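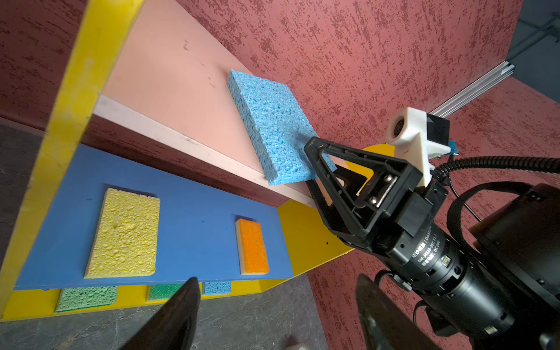

Light blue sponge and gripper finger at the pink shelf panel

Ministerial visits calendar shows wrong order of stops after a trip is edited
Status: Resolved
Opened: 11/03/2023
Reporter: Nassoro Athumani
Assigned to: Atieno Shirima
Component: Vesotness / visits calendar / public feed

Reported problem

Hi team! First off, the new calendar is a joy to use and our diplomatic desk has pretty much moved in. I love being able to see a whole regional tour on one line. But I've hit something odd and I think it's worth a good look.

When a foreign minister's trip has more than one stop and somebody changes the time of the first stop, the public feed swaps the stops. The editor view stays right. Only the feed goes wrong, and the feed is what our readers see.

The trip I noticed it on goes to Skadau first, for talks with the host minister, and then on to Grirnwood for the border commission meeting. Our feed had the minister in Grirnwood first. A reader wrote in asking if the Skadau talks had been called off (they hadn't!), and then a radio station repeated the wrong order on air before we caught it.

Steps
Open any trip with 2 stops.
Change the arrival time of stop one. Even a five minute change does it.
Save and wait for the feed to refresh.
Look at the public page.

Expected: Skadau, then Grirnwood.
Got: Grirnwood, then Skadau.

Reply, Atieno Shirima

Nassoro, these are great steps, thank you. I got it on the first try. I also tried changing only the note field and the order held, so it's tied to the time fields and not to saving in general.

Can you tell me if the joint statement page does the same thing? It reads from the same feed but sorts on its own. And does your desk have any older trips where this happened before the current release? If so we can stop blaming the release.

Reply, Nassoro Athumani

Ooh, good question. The statement page is fine. I went back through the archive over lunch and found an old one with the same swap, so it's been hiding in there since the summer.
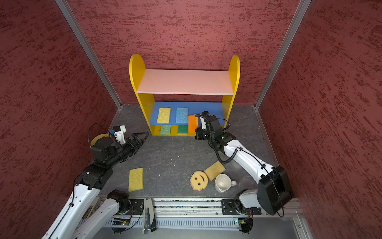 SKADAU, July — The foreign minister will open a two-day working visit here with talks on transit fees and the reopening of the consulate, the ministry's press office said. A meeting with the speaker of parliament is planned for the afternoon. The delegation will then travel to Grirnwood, where the joint border commission is to hold its first session of the year.

The text is correct and the itinerary strip underneath it has Grirnwood on top. So the two halves of one page disagree with each other. I think we were lucky that time and people read the story and skipped the strip.

Reply, Atieno Shirima

This is a lovely find, it cut my search way down. The July page was built before the release, so I'm looking at the importer now.

Found it. When a stop is edited, the importer deletes the old row and writes a new one at the end. The editor view sorts by arrival time. The feed sorts by row number, which used to be the same thing until somebody edited something. Touch stop one and it drops to the back of the line.

I ran a check over all the trips we hold. 978 records in total, and 160 have stops stored out of order. Most are old trips that get almost no traffic, but a few are coming up soon, including the Rugemalira round of talks, so I'd like to get this out today.

Log
Feed query changed to sort by arrival time, then by row number when the times match.
Tested on staging with the Skadau trip. Order correct after five edits in a row.
Stops with no arrival time went to the top. Not good! Changed so they go last with the label "time to be confirmed".
Pushed to live.
Cleared the page cache for visits only.
Itinerary strip on the July page checked, Skadau on top.

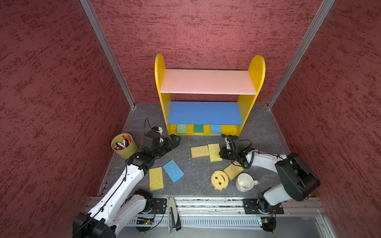
Shelf unit with sponges on its base and on the floor

Reply, Nassoro Athumani

Works here! I moved the arrival time back and forth a bunch of times and it didn't budge. The Rugemalira page looks right too, and I really like the "to be confirmed" label — half of our advance notices come in from press offices with no hour on them, and until now we were typing that by hand.

One small thing while you're in there. If two stops are in different time zones, does the sort use local time or one common clock? We have a tour next month with a late flight west and I can picture it landing before it takes off.

Reply, Atieno Shirima

Ha, yes, that would have bitten us. It was using local time. Changed to the common clock for sorting, local time for display. Can you try your westbound tour on staging and let me know?

Reply, Nassoro Athumani

Tried it, all stops in order. I've also added a correction line to the story the radio station picked up and sent them the right itinerary. Happy for this to be closed. Thank you so much for the speed on this one!

Ticket closed by Atieno Shirima. Follow-up opened for the importer, so that edits keep the original row.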